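ENGN 2410 Engineering Materials
Week 6 notes: Surface finish and coatings on moulded and metal parts
Prepared by Shabnam Naqvi. Revised July 2025.

6.1 Scope

These notes cover surface texture, gloss and common coatings on small manufactured parts. They should be read with the Week 5 notes on tolerances. Corrosion of structural steel is treated separately in Week 9 and is not examined here.

6.2 Roughness parameters

Surface texture has three components: form, waviness and roughness. Form is the intended shape plus gross error. Waviness is the longer-wavelength deviation, usually caused by vibration or deflection of the machine. Roughness is what remains after the first two have been filtered out.

The parameter quoted most often on drawings is Ra, the arithmetic mean deviation of the profile from its mean line. Ra is easy to measure and easy to misread. Two surfaces can share the same Ra and behave differently in contact, as the value says nothing about whether the deviations are peaks or valleys. Where sealing or sliding is involved, specify Rz or a bearing ratio as well.

Always state the cut-off length with the result. A reading without a cut-off will be marked as incomplete in the lab report.

6.3 Gloss and colour

Gloss is the proportion of light reflected in the specular direction. It is measured with a glossmeter at 20, 60 or 85 degrees. The 60 degree geometry suits most surfaces; 85 degrees is used to separate low-gloss finishes from one another.

Dark colours make gloss variation easier to see. On a black part the diffuse return is small, so most of what reaches the eye is specular. A curved matte panel will shade gradually, while closely spaced ribs on the same part pick up light along their edges and can look grey beside it. Students often record this as a colour difference. Check with the colorimeter before doing so.

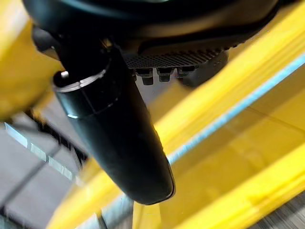 6.4 Moulded texture

Texture on an injection-moulded part is copied from the cavity wall. The cavity is etched, spark-eroded or blasted, and the polymer reproduces the finish to a degree that depends on melt temperature, packing pressure and wall temperature. A cold wall freezes the skin early and gives a shinier, less faithful copy of a matte cavity.

Texture also affects ejection. Each increase in texture depth needs extra draft on the side walls, otherwise the part drags and shows scuff marks in the direction of opening.

6.5 Coatings

Anodising converts the surface of aluminium to oxide. Part of the layer grows into the metal and part outward, so the dimension changes by less than the full thickness of the layer on each face.

Powder coating is applied dry and cured in an oven. It covers well on flat areas and poorly inside narrow recesses, where the field lines do not reach — the Faraday cage effect. Mask threads and bearing seats before spraying.

Electroless nickel deposits evenly on internal and external faces and is preferred where a recess must be coated to size.

6.6 Laboratory task

Work in groups of 2. Each group receives one Treltham sample plate and one Yensuk plate.

1. Clean both plates with isopropyl alcohol and allow them to dry.
2. Take 17 roughness readings on each plate, perpendicular to the lay.
3. Measure gloss at 60 degrees at the centre and at each corner.
4. Report the mean and standard deviation of Ra, with the cut-off stated.

Reports go to Talha Jatoi through the unit page. Late work follows the penalty in the unit outline.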